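Jan 1, 2022

Wool notebook, Farnstead workshop. Continuing the July pages on the Lunness cloak.

Finished fulling the second trial length. Started at 100 cm wide off the loom, want it down to something close to the old cloak, which is very dense and hardly frays where it has been cut. Tools were warm water, olive soap and the ribbed board. The first length was overworked in July and came out stiff as a mat, so this time I stopped every 20 minutes to lay it flat and measure. Five stops in all. Width went from 100 to 80 cm and then held. Length barely moved until the last stop. I should have turned the cloth more often.

Hand is good. It drapes over the shoulder and folds without a hard crease. The selvage on the left still ripples. Suspect my beat was uneven on that side, it shows in the sample strip from the same warp.

The hood is the part we still don't understand. The Lunness cloak has a pointed hood cut in one with the back, and the seam runs over the crown. The two written accounts we have, the Mayrhofer travel notes and the Nostow parish inventory, don't agree. Mayrhofer has the hood worn up at weddings by the groom's side only. Nostow lists it as winter dress, no mention of weddings. Both could be right for different valleys. I would not put either on a label yet.
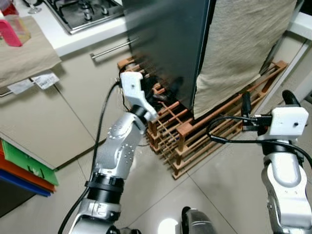
A note came back from the Nostow side on the draft label, saying that older people there call the garment by the word for blanket and keep the word for cloak for the church one, and that nobody's grandmother would have worn this to a wedding unless it snowed. I've copied it into the file under the inventory entry. It also asks us to drop "ceremonial" from the heading. Agreed, dropped. Heading now reads "Hooded cloak, wool, Lunness."

Braid for the front edge: 2 samples done, red and undyed. The walnut-dyed one is too dark next to the original and I am not happy with it. Madder is closer. Need more madder, the jar is down to the dusty end. Ask Farnstead office whether the order went in before the break.

To do:
Full third length, turn at every stop.
Reweave the left selvage strip with a temple.
Paper pattern for hood, try it on the dress form before cutting anything.
Write back to Nostow about the blanket word, get the spelling and whether it takes a plural.
Return the Mayrhofer volume, it is overdue.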